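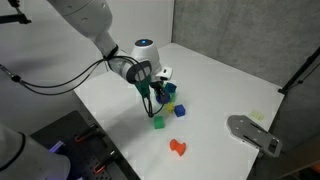

Edileuza Teixeira thinks I'm being too hard on Destik, and that we should sign for the second half of the trial now, before the price goes up. I have put her view first because the rest of this report doesn't share it.

**Where we are, July**

Destik sell the kit as ready to sort mixed small parts "out of the box". We are still using toy blocks. Skallwood's fitter got the arm talking to the software after 6 visits, two of which we paid for, and I'd like that money back.

Over the month we logged 249 picks. Destik's own report to us mentions 200, and I have asked Josué Moura to find out which ones they left out and why. Until he hears, please don't quote either number to the Stullport board.

**What bothers me**

- The cables. They hang in loops off the forearm, one of them right down by the green fingers. Destik call this a matter of taste. I don't.
- The fingers are a wear part and the price list gives no life for them.
- Support answers quickly, but mostly to say the next release will fix it.

**Spending**

Within budget, apart from the two visits. Nothing has been paid towards the second half.

**What I'm asking for**

Hold the next payment until Destik run the same test at the Andrade site with real parts — ours, in our trays. Edileuza will send her own note if she still disagrees.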